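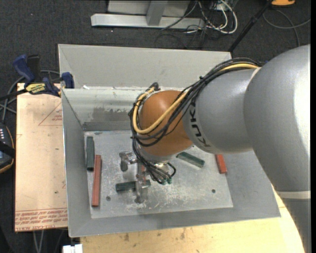 Who will play in the Belay Cup final?

Ditholm Town and Erkach Athletic will contest the final, after Ditholm beat Jisance 2-1 in the second semi-final to join the side that had already qualified.

PRESS RELEASE
May 2019

Ditholm Town reach Belay Cup final with late win over Jisance

Ditholm Town Football Club is pleased to confirm that its first team has qualified for the final of the Belay Cup following a 2-1 victory over Jisance at Mill Lane. Lemlem Admasu scored the deciding goal with nine minutes left to play, in front of a crowd of nearly 600.

Jisance began the stronger of the two sides and took the lead after 31 minutes. Itziar Bermúdez met a corner from the left at the near post and headed past the Ditholm goalkeeper, Uyên Thân. The visitors had a second effort ruled out for offside shortly before the interval.

Ditholm made one change at half-time and equalised early in the second period through a penalty, awarded for a foul on Admasu and converted by the captain. Thân then made two saves from Bermúdez, the second of them with her feet, to keep the scores level.

The winning goal came from a free kick near the halfway line. The ball was only half cleared by the Jisance defence and Admasu struck it first time from the edge of the penalty area. Jisance pressed for an equaliser during stoppage time and hit the crossbar once.

Berhanu Feyisa, head coach of Ditholm Town, said: "We were second best for much of the first half and I told the players so. They moved the ball far more quickly after the break. Jisance are a very good side and we had to defend well at the end - I was glad to hear the whistle."

The Jisance head coach, Évan Deschamps, said: "My players gave everything and I have no complaints about the result. We had our chances to score a second goal when we were on top, and we did not take them. We wish Ditholm well in the final."

Ditholm last reached this stage of the competition four seasons ago, when they lost on penalties. Erkach Athletic secured their own place with a 3-0 win in the first semi-final. The two clubs met in the league in November, when the match finished 1-1.

The final will be played at the Erkach Road ground, which was chosen as the venue before the start of the season. Ditholm Town has been given the North Stand and the adjoining terrace. Season ticket holders will have first call on seats, followed by club members, and any remaining tickets will then go on general sale. Sales will be limited to four per person.

The club has also set aside 198 places on supporters' coaches, which will leave from the Mill Lane car park. Places must be booked in advance through the club office, and supporters who need a wheelchair space are asked to say so when booking.

Media passes for the final should be requested from the Ditholm Town press office.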